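Hilo rápido sobre copias de seguridad, que llevo dos semanas contestando lo mismo por privado y ya no doy abasto

1/ En febrero Alcides Aguiar perdió la tesis. Casi entera. La tenía en el portátil y en un pendrive. El pendrive iba en la misma mochila que el portátil. La mochila se quedó en un tren. Fin

2/ Así que primera regla, y la más aburrida: dos copias en la misma mochila son una copia. En el mismo cajón, también. En el mismo piso pues casi

3/ "Pero yo lo tengo en la nube". Vale. Sincronizar no es copiar. Borras una carpeta en el portátil y se borra arriba tan contenta. Mirad cuántos días guarda la papelera vuestro servicio. El mío, 30. Yo tardé más en darme cuenta, adivinad

4/ Lo que hago ahora: una copia en casa en disco normal y corriente, otra en casa de mi hermana. Nos los cambiamos cuando voy a comer. Cero glamour
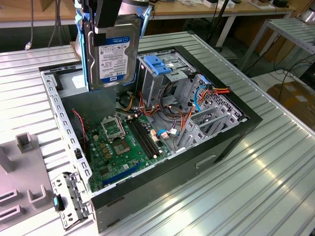
Un WD Blue de 1 TB. Para documentos y fotos de una familia suele sobrar

5/ Me preguntan mucho si SSD o disco de los de siempre. Para copias, el de siempre, que es mas barato por tera. Para trabajar cada día, SSD. No le deis más vueltas

6/ Etiquetas!! Fecha y qué hay dentro. Rotulador. Tengo un disco que pone "COSAS BUENAS" y me da miedo enchufarlo

7/ Y probad a recuperar algo. Un archivo cualquiera, cada par de meses. Genivaldo Tavares estuvo 4 años haciendo copia de una carpeta vacía — había cambiado de sitio las fotos y el programa seguía ahí, diciendo "completado" en verde
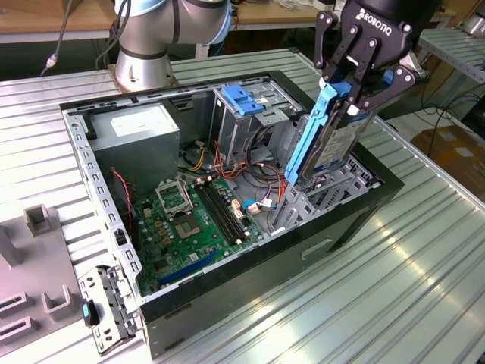

8/ Lo de las fotos del móvil merece hilo aparte pero resumo: WhatsApp las comprime, no vale como archivo. Pasadlas por cable o por la nube en calidad original, y luego al disco

9/ Contraseñas: si ciframos el disco (sí, cifradlo) la clave apuntada en papel y en otro sitio. No dentro del propio disco cifrado. Me lo han hecho. Mas de una persona

10/ Facturas, escrituras, informes médicos: escaneados y en las dos copias. Media tarde y un café

11/ Me dejo cosas seguro, voy con prisa que entro a las 4. Si alguien usa NAS que cuente qué tal, yo no tengo y no voy a opinar

12/ Edito no puedo así que añado: Alcides recuperó dos capítulos porque se los había mandado a su directora por correo. El resto lo está reescribiendo. Mandadle animos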